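Clerano Fruit Boxes: Frequently Asked Questions

Last updated 6/25/19

We collected on this page the questions which our customers write to us most often. Most of them are about bananas, and so the page is mostly about bananas. If you do not find your question, please write to us and Ferhat Bilgin will answer you, usually on the same day.

What is inside a box?

Every box has fruit for one office or one family for one week. The small box is made for 3 people and the middle one for 5 people. There is also a big box for offices, with 100 pieces of fruit in it. Bananas are in all the boxes unless you ask us to leave them out. The other fruit depends on the season and on what we find good at the market that morning.

Why were my bananas green when they arrived?

We send them a little green on purpose. A banana that is fully yellow in our store will be too soft when you want to eat it at the end of the week. If you leave them in a normal room, out of direct sun, they will become yellow in a few days. In a warm kitchen it goes faster.

Can I ask for yellow bananas?

Yes. When you order, write "ripe" in the notes field. We can put all ripe, or half ripe and half green. Many offices take the second option, and we think it is the best one if the box must last the whole week.

My banana has dark marks on the peel. Is it bad?

In most cases, no. Small marks and darker patches come with ripening, and some come from fruit rubbing against other fruit on the road. Please peel it and look at the inside. If the flesh is pale and firm, it is good to eat. If it is brown and wet in a large part, or if it smells like alcohol, please throw it away and tell us.

The tip is brown. Should I cut it off?

You can, but it is not necessary. The tip opposite the stem often becomes a little brown before the rest. When you peel the banana, the small dark piece at the end comes away easily with two fingers.

How should I keep the fruit on the table?

Please take the bananas out of the box on the day when they come. They like air. Put them on a soft cloth with the curve up, so that the weight is not on one flat place, and do not put heavier fruit on top. If you have a hook for bananas it is even better, but a cloth is enough. In our own office in Vatow we use a folded tea towel, and we wash it with the rest of the kitchen things.

Keep them apart from apples and avocados if you want them to stay yellow longer. If you want the opposite, put them together in a paper bag and close it. 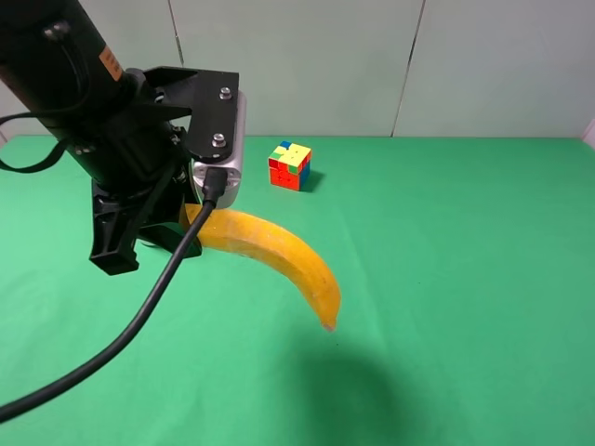
One more point about keeping them on the table: a single banana that is separated from the bunch should be eaten first. When it is pulled off, the peel sometimes opens a little near the stem, and from there it dries. If you need to separate them, use scissors and leave a bit of stem on each one. Güven Karakaya, who packs our boxes, cuts them like this for the school orders.

Can I put bananas in the refrigerator?

Green ones, no. The cold stops them and they may never become sweet. Yellow ones, yes, for some days. The peel will turn dark, and some customers were afraid of this and wrote to us, but inside the banana stays nice. If you share a refrigerator with colleagues, maybe put a note on them.

Can I freeze them?

Yes, but peel them before. Cut them in thick slices, freeze them on a flat plate so that they do not touch, and after this put them together in a bag. They are good for smoothies and for banana bread. I do not recommend to eat them plain after they thaw.

There is a sticker on my banana. What does the number mean?

It is a code for the cash desk in shops and it shows the type of fruit. It does not tell you how old the fruit is. Please remove the sticker before you put the peel in the compost.

Do I need to wash bananas?

We rinse the fruit before packing, except berries. With bananas it is still a good habit to rinse them at home, especially if children will peel them and then touch the inside with the same fingers.

How do I peel a banana for a small child?

Hold the stem and bend it a little, and pull the peel down only to the half. The child can hold the lower part without making the hands sticky. For children under four years we advise to cut the banana lengthwise and then in small pieces, not in round coins.

Where does your fruit come from?

We buy from Başaran, a wholesaler in the same street as our store, and in September also directly from the orchards near Cleltlow, when the apples and pears are ready. The bananas are imported, of course. The country can change from one week to another and you find it on the paper inside the lid.

Your logo says 1846. Is the company so old?

No, we are much younger! It is the year on the stone above the door of our building, and we liked it. Customers ask this so often that we now put it here.

When will my box arrive?

We deliver in the morning, before ten o'clock. If there is no person at the door, the driver leaves the box in the place which you chose in your order. Please do not choose a place in full sun. In summer one hour is enough to make the bananas soft.

What do I do if something arrives damaged?

Send us a photo of the fruit on the day of delivery, with your order number. We replace it in the next box or return the money for that part, as you prefer. You do not need to send the fruit back.

Can I stop my box during a holiday?

Yes, without cost, if you tell us two days before the delivery. Go to "My boxes" and press "Pause". The box will start again on the date that you put there. If you forget to put a date, it stays paused until you write to us.

What can I do with the empty box?

Fold it flat and give it to the driver with the next delivery. If it is dry and clean we use it again. If it became wet, please put it with your paper recycling.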